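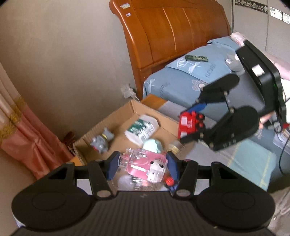 Week 7 handout: Two-handed sorting and why I don't believe your success rates yet

Home | Syllabus | Handouts | Project Log | Contact

Read this before lab. Bring the Lirberg worksheet filled in, in pen.

1. Where the project stands

The Cladville section has now logged 286 pick attempts with the hand-held grippers, mostly toys and small packages out of a cardboard box. The Kulstead section has fewer and is louder about them. Both progress reports use the phrase "works reliably." I would like that phrase gone from the final reports unless you can tell me what it means.

A person closing a gripper around a toy is a demonstration. It tells us the fingers can hold the thing when a human brain is doing the aiming. Whether a policy trained on those demonstrations can do the same is a separate question, and so far we have very little to say about it.

2. Easy objects and hard objects

Compare a crinkled clear plastic package with a red toy vehicle. The vehicle has a definite shape and a color that stands out against almost anything. The package throws reflections off every fold, and its outline depends on how you squeeze it. If your log has one line that says "toy, grasped," you have thrown away the only interesting part.

From now on, write down for each attempt:

- what the object is and what it is wrapped in
- which hand took it
- where the fingers closed (end, middle, corner)
- whether it slipped, and when

"Slipped a bit" is a slip.

3. Two hands are not twice as good

Several of you wrote that using 2 grippers doubles the speed. Show me the timing. In the Sriwong trials we watched last month, one hand spent most of each run waiting for the other to get out of the box. Two objects held at the same moment looks great in a slide - it says nothing about how long either one took.

Also decide what counts as a finished two-handed run. My suggestion is both objects released in the target area, with neither touched by fingers. You may argue for another rule, but pick it before you collect.

4. Clutter and background

Home setups are welcome. Patterned bedding, stickers on furniture, a curtain, cables - fine, all of it. What I object to is collecting everything in one room and then writing "generalizes to household settings." You have one household. Hold out a second room for testing or drop the claim.

5. For next time

Bring 17 attempts, unedited, failures left in. If there are no failures I will assume you deleted them. Graded on the log, and the video is optional.

Shares: 17 | Comments: 3

Comments

Does a drop inside the box count as a failure if you pick it right back up?

> Yes. Log the drop and the second pick as separate attempts.

Our section timed it after reading part 3. Two hands came out slower on the soft packages, a little faster on the hard toys. Will bring the sheet.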